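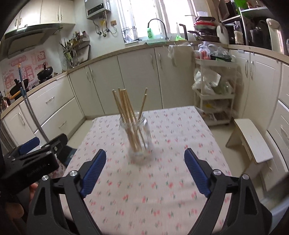 A hand-held gripper, fingers open, aimed at a jar of chopsticks on a kitchen table.

Open days should show the dull part

I went to the Brerik open day at Histcombe in October expecting an arm behind a rope. Most robotics open days work that way. Visitors stand three deep, the arm moves a block from one tray to another, and people clap. You leave knowing that the arm can move that block between those trays under those lights, and the host leaves knowing that you clapped.

Brerik ran a different program. The bulk of the afternoon went to hand-held grippers, the two-finger kind with a camera mounted behind the fingers. A person holds the device, does an ordinary task with it, and the recording becomes training material for a policy that will later run on an arm. Visitors were given 18 minutes each with one. I think this is the right use of an open day, and I think other labs should copy it, including the parts that were tedious.

The first argument is about load and reach. A chopstick is a thin rigid object, and in a jar it is in contact with several others. Closing two padded fingers on one stick without taking its neighbors takes more wrist angle than you expect. I made four attempts at my own station and got a single stick on one of them. On the others I came up with a pair, or with nothing, or pushed the jar. That experience is worth more than a slide on grasp success. I now know which part of the problem is geometry and which part is control, at least for that object, and I did not know it at lunch.

The second argument is about rooms. Much published work is still recorded on a bare bench, and a bench hides the cost of clutter. A home kitchen has a patterned tablecloth, cabinets with long handles, a window throwing strong light over the sink, a mop against the cabinets. All of it goes into the camera along with the jar. A policy has to learn that the flowers on the cloth don't matter and the rim of the glass does. Clear glass on a busy print is a hard case, and I would like to see it in every evaluation set.

Rosalía Aranda, who ran the session, was direct about the limits. Her group throws out any recording in which the operator hesitates for over three seconds, and mine were thrown out. I have a reservation about that rule. Hesitation often marks the point where the task is hard, and a data set with the hard points trimmed will look cleaner than the work is. She answered that pauses teach the arm to pause. Both statements can be correct, and I would have liked to see numbers.

My other complaint concerns the end of the day. The Pritero arm was brought out for a short run on the same kind of task, and the host skipped the failure count. After an afternoon of our own failures, we could have handled it. Mok, whose open day I attended the year before, posted every trial on a whiteboard, good and bad, and the crowd stayed longer at the board than at the machine.

Hand visitors the tool, keep the kitchen messy, and post the misses. Brerik did the first two. I will go again next year and look for the whiteboard.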